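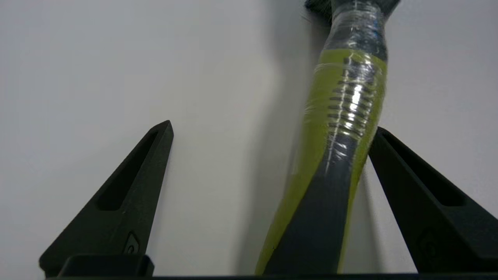

Should the plastic come off the handle before first use?
Take it all off, grip included, before the tool goes anywhere near water or a wet floor. Wrap left on slips under the hand and holds water against the ridges.

Ticket 3309
Product: long handle tool, yellow-green and dark gray grip, Skaveo line
Opened by: Joonas Kauppinen, Borola store room
Status: closed, see last entry

Original message
Got the April delivery, handles still in their wrap. Staff have been using them like that for a while, figured it was a protective sleeve. Now getting complaints. Handle turns in the hand when you push. Wrap has gone baggy on a couple and there's a sour smell from under it near the grip. Is it a sleeve or is it packaging? Nothing printed on the wrap on ours that says either way. Also can we get replacements for the smelly ones.

Reply, Drastedik support, 9:40
Hi Joonas. Packaging. Not a sleeve, we dont sell a sleeve for this one. Pls remove from all handles, used and unused. Before we talk replacements can you check:
– does the handle still turn once the wrap is off
– is the smell on the plastic film or on the handle itself
– any white bloom or stickiness on the gray part

Joonas, 10:15
Took one down to bare. Film came off the top fine, lower down it had stuck. Pulled and it tore in strips, left little bits in the ridges of the grip. Tried a fingernail, no. Tried a key – scratched the yellow a bit, stopped. Smell is mostly the film. Haven't checked for turning yet, want the bits out first.

Drastedik, 10:32
No keys, no blades please. The gray part is softer than the green and marks easily. Do this instead:
Warm water, hand hot, drop of dish soap. Lay a wet cloth over the grip, leave it 4 minutes. Then an old toothbrush along the ridges, same direction as the ridges, not across. Film bits should roll up into little worms. Rinse, dry with a towel, stand it upright overnight if you can.
If there is glue left behind (there shouldnt be, but tape from the carton sometimes gets on) use cooking oil on a rag, wait, then soap again to get the oil off. Skip acetone. Skip the orange citrus stuff too, it dulls the green.

Joonas, 11:50
Toothbrush worked. Took two goes on the worst bit. No bloom. Slightly tacky at the bottom where the gray gets wide, could be soap, will rinse again.
Bare handle does not turn in the hand any more. So that was the wrap. Feel a bit silly.
Still some smell on that one though, faint.

Drastedik, 12:05
Good, and its a common one, dont worry. For the smell: baking soda paste, leave it on ten minutes, rinse. Then air. Not next to a heater. If it still smells tomorrow send us the lot code from the carton label and we'll swap that one.

Internal note
Same question came in from Vondráček last month, see their thread. They thought wrap = hygiene cover and were wiping down the outside of the plastic every evening. Suggest a line on the carton, "remove film before use". Passed to packaging. No answer yet.

Joonas, next morning 8:20
Smell gone after baking soda. Tacky spot gone too, was soap. Lot code is 61 if you want it for the record, no swap needed.
Did the rest of the used ones same way. Cloth first makes all the diference, the dry ones tear. New ones out of the carton come off in one piece if you start at the top end and peel slow.
One question – for the ones we're keeping as spares, wrap on or off? They sit in the back, unheated.

Drastedik, 8:55
On is fine for storage as long as they're dry and never been used. Anything that's been wet gets stored bare. Stand them or hang them, dont lay heavy stuff on the grips, the ridges flatten over time.

Joonas, 9:10
OK. Spares stay wrapped, put a note on the shelf. You can close.
PS the scratch from the key, anything for that?

Drastedik, 9:30
Very light rub with 3000 grit, wet, green part only, stay off the gray. It'll go a little duller right there. Otherwise leave it, cosmetic only.

Joonas, 9:34
Leaving it.

Closed 9:41
Cause: packaging film left on in use
Fix: film removed, grip cleaned w/ soap and brush, baking soda on one
Replacement: none sent
Follow up: carton text, waiting on packaging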